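Collodik forum > Software > Perception and planning
Thread: Pose estimate drifts on final approach to CPU socket

ragab_user
Running the Pliment planner with the stock Collodik pose node. Task is placing a processor into an open socket on a desktop board. The estimate is stable until the last 10 mm, then the socket pose jumps in yaw and the planner replans. It does this on every attempt. Camera is at the wrist, calibration was redone in June.

tp_clistham
What are you fitting to? If it is the retention frame, stop. The frame is on a hinge and its angle varies with how far it was opened. Fit to the board.

ragab_user
Frame corners, yes. They are the strongest edges in the view.

mouldline
Strong edges on a moving part are still on a moving part. I agree with tp_clistham on the board, but I would not replan at all below 10 mm. Freeze the target, go to compliance control and let the force loop find the seat.

tp_clistham
Disagree. Socket contacts are not something to search over with force. If yaw is wrong when you freeze it, you bend pins. Get the estimate right first, then freeze at 5 mm.

mouldline
You set a low force limit and abort. Clistham's own example config does this.

tp_clistham
For connectors. Not for bare sockets.

ragab_user
I opened the frame as far as it goes, about where it would be for any build, and logged another run. The heat spreader and the raised frame are both bright metal.

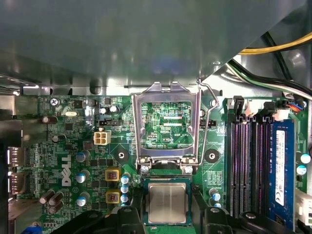
I have now masked everything inside the frame outline and added the two cooler mounting holes below it as features, plus the Dell logo for coarse yaw. Over 11 runs the jump has gone in all but one. In that one the mask was a tick late.

tp_clistham
Check the timestamps between the mask and the pose node. The default queue is 5 deep and it will happily hand you an old mask.

ragab_user
It was that. Lag was 135 ms. Queue set to 1, no jump so far. Still replanning down to contact, will try the freeze next.

mouldline
Post the force trace when you do.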